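Recording small-item demonstrations with a hand-held gripper

Print this page | E-mail this page

By Soledad Bustamante

These steps cover one task family in the Sidby collection: picking small, shiny items out of a shallow container. You should already have the gripper paired and calibrated. If not, do the Arroyo setup first.

1. Choose the surface. Use whatever is in the home – a bed, a rug, a kitchen counter. Patterned fabric is fine, and we want plenty of it. Pull the cloth flat under the container and leave the rest of the room alone.

2. Fill the container. A shallow open box with low sides works best. Put in a mix of shapes: something long and flexible, something stiff and curved, and a few pieces small enough to be awkward. Spread them in loose clusters. A few may touch or overlap, but at least one should be clear on all sides.

3. Start the recording with the gripper still. Hold it just in front of the box for 2 seconds with the items in view, then begin the reach. 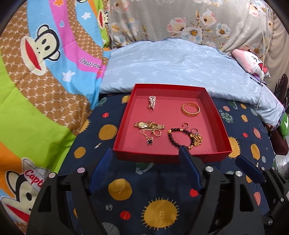

Jewelry in a red cardboard box, with one fingertip at the front edge.

4. Pick one item per episode. Approach at the speed you would use with your own hand. Close the fingers fully, lift straight up until the item clears the side of the box, and set it down on the fabric. Thin chains should be gripped near the pendant. For rings, bring the fingers in from either side of the band.

5. Keep your failures. If an item slips, try again in the same episode and stop after the third attempt. Mark the episode "retry" in Skiditz. Delete it only if the tracking dropped out or your free hand came into view.

6. Rearrange between episodes. Turn the box a little, move two or three pieces, and change the order you pick in. The first Sondevberg batch had 2199 episodes, and 113 of them were thrown out for near-identical layouts.

7. Label and upload. Write the item name in plain words – "beaded bracelet", "gold watch" – and use the same name every time. Upload before you change containers.

The target for this family is 3000 accepted episodes. Bracelets are well covered already, so favor rings and single earrings through November.

This site uses cookies to remember your settings. Accept | Manage cookies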